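Girkavham の台所道具と布もの
Trullden クロス(薄いグレー)

お店を始めてからずっと置いている布なのに、商品ページの文章が三行しかないまま放ってありました。お客さまから「結局これは何に使う布なんですか」と聞かれるたびに長いお返事を書いていたので、もうそのまま全部ここに載せてしまいます。長いです。お茶でも飲みながらどうぞ!

色は薄いグレーの一色だけ。黒い天板の上に置くと、けっこう明るく見えます。

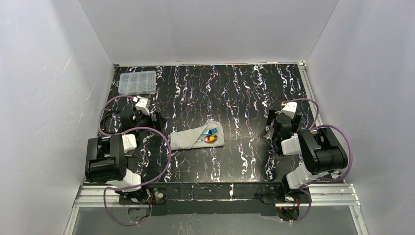
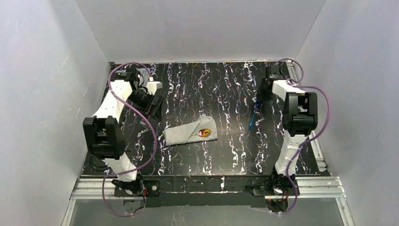
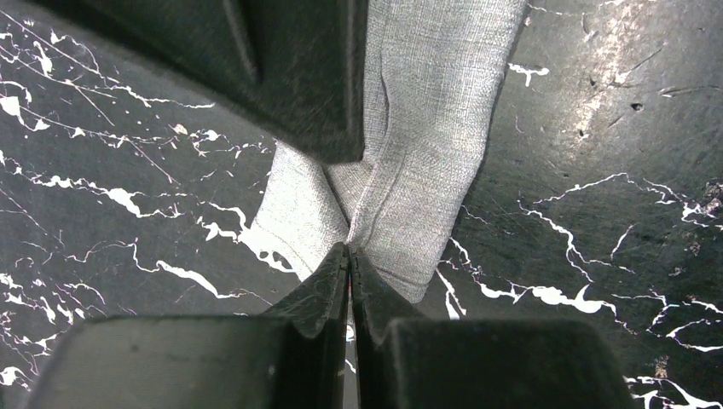
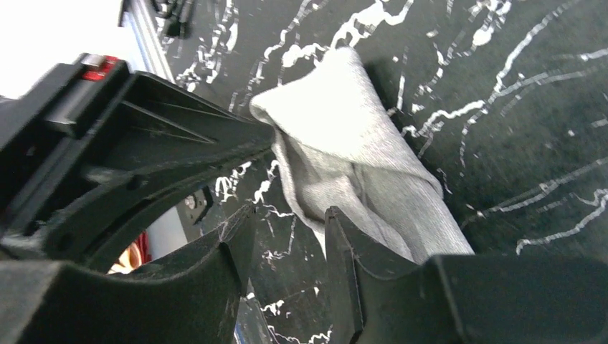 何に使う布なのか

わたしは台所で使っています。お皿を拭くこともあるし、パンにかけておくこともあるし、朝ごはんのときはスプーンの下に敷いたりもします。ふきんと呼ぶには大きめで、タオルと呼ぶには薄め。ナプキンにしてはちょっと気楽すぎるかな、という布です。仕入れのときも分類に困って、結局「クロス」という何も言っていないような名前に落ち着きました(Trullden は織元さんがつけているシリーズ名です)。

いちばん出番が多いのは、小さいものを置くとき。硬い天板にスプーンやフォークをじかに置くとカチャッと音がするでしょう? あれが朝は苦手で、畳んだクロスを一枚敷いてからその上に並べるようにしています。布がやわらかいので音がしないし、転がりやすいものもだいたい止まってくれます。ゆで卵はさすがに油断すると行ってしまいますけど。

素材とさわり心地

素材は綿です。届いたばかりのときは少しだけ張りがあって、正直なところ「あれ、思ったより硬いな」と感じる方もいらっしゃると思います。何回か洗うとくたっとしてきて、わたしはそこからが好き。店に置いてある見本はほぼ9か月使い続けているもので、もう完全にくたくたです。新品と並べて触ってもらうと、たいていの方が見本のほうを欲しがります(すみません、見本はお譲りできないんです)。

しわは寄ります。これはもう、はっきり書いておきますね。ぴしっと折り目のついた布がお好みの方には、同じ棚の Asante というシリーズのほうが合うと思います。あちらは目が詰まっていて、アイロンをかけたときの仕上がりがとてもきれい。そのかわり水を吸いはじめるのが遅いので、お皿拭きには Trullden をおすすめしています。わたしは面倒くさがりなので Asante を買って帰っても一度もアイロンをかけず、母に取られました。

畳み方のこと

きれいに畳もうとすると、端がくるっとまくれてくることがあります。縫い方が細いせいなのか、洗ったあとは特にそうなります。気になるときは、湿っているうちに端を指でつまんで引っぱってから干してみてください。だいぶおとなしくなります。わたしは最近それもやめてしまって、まくれたまま引き出しに入れています。

収納は、立ててしまうのがいちばん楽でした。重ねると下のほうが永遠に使われないので。浅い引き出しなら、くるくる巻いて並べるのもいいですよ。巻いておくと片手で一本つかんで出せるから、もう片方の手に鍋のふたを持っていても大丈夫です。

洗濯と乾き方

最初の一回だけは単独で洗ってください。細かい糸くずが出ます。黒い服と一緒に洗ってしまったことがあるんですが、あとで粘着ローラーを持って玄関に立つことになりました……。二回目からは普通に、ほかのものと一緒で構いません。

柔軟剤は使わないほうが水をよく吸います。漂白剤は酸素系なら薄いシミには使えますが、塩素系は色が抜けるのでやめておいてください。乾燥機は使えるけれど、少し縮みます。織元さんにたずねたら「縮むつもりで大きめに作ってある」とのことでした。

乾くのは早いほうです。夜に洗って台所の棒にかけておけば、うちの場合は朝には使えています。梅雨の時期は無理でした。

汚れについて

薄いグレーなので、コーヒーとしょうゆは目立ちます。紅茶はそれほどでもないかな。カレーは……やってしまった一枚が家にありますが、あれはもう窓拭き用になりました。濃い色も作ってほしいという声をときどきいただくので、織元さんには伝えてあります。返事はいつも「考えます」です。

ほつれてきたら、端だけ切って縫い直すとまだ使えます。ミシンがなければ手縫いで十分。わたしの縫い目はがたがたですが、お皿はちゃんと拭けます。

枚数とお値段

お値段は一枚 2,000円(税込)です。安くはないですよね、わかります。わたしも最初に値段を聞いたときは、布一枚にしてはなあと思いました。ただ、前に使っていた薄いふきんを次々に買い足していたころよりは、今のほうが引き出しがすっきりしています。

6枚まとめて注文してくださる方には、生成りの巾着に入れてお送りしています。贈りものにするときは備考欄に「包んでください」と書いてくださいね。巾着のまま包装します。リボンの色は選べません、そのとき店にあるものになります。

一度にお受けできるのは10枚まで。織元さんが小さいところなので、それより多く必要なお店や教室の方は、先にメールでご相談ください。8月は織機のお休みがあって、在庫が切れるとしばらく入ってきません。

よくいただくご質問

赤ちゃんのよだれ拭きになりますか?
使っている方はいらっしゃいます。先に何回か洗って、やわらかくしてからのほうがいいと思います。

ランチョンマットのかわりになりますか?
なります。広げて使うか、半分に折って使うかはお好みで。うちは折る派です。そのほうが熱いお椀を置いたときに安心なので。ただ、火から下ろしたばかりの鍋には薄すぎます。鍋敷きを使ってください。

ガラスを拭いても毛羽が残りませんか?
洗いはじめのうちは少し残ります。ワイングラスに使うなら、しばらくほかの用事に使ってからにしてください。わたしは待ちきれずに使って、拭き直しました。

名前の刺しゅうはできますか?
今のところお受けしていません。前に自分で試したら布がつれてしまって、直しようがありませんでした。

実物を見たい方へ

Gekusville の店に、新品とくたくたの見本の両方を出しています。土曜は朝10時に開けます。入って左の棚、Asante の隣です。どちらも遠慮なく触ってください。水を吸うところを見たい方は声をかけてくださいね、奥の流しでお試しいただけます。

遠方の方には、小さく切った端布をお送りすることもできます。新品の端布なので、さっき書いた「少し硬い」ほうの手ざわりです。ご自宅で洗ってみて、そこからどう変わるか見てもらえたらうれしいです。

商品メモ

品名:Trullden クロス
色:薄いグレー
素材:綿
価格:一枚 2,000円(税込)
洗濯:初回のみ単独洗い、塩素系漂白剤は不可
乾燥機:可(少し縮みます)
ご注文の上限:一度に10枚

返品は、洗う前のものに限ってお受けしています。洗ってから「やっぱり違った」という場合は、ごめんなさい、窓拭きにどうぞ。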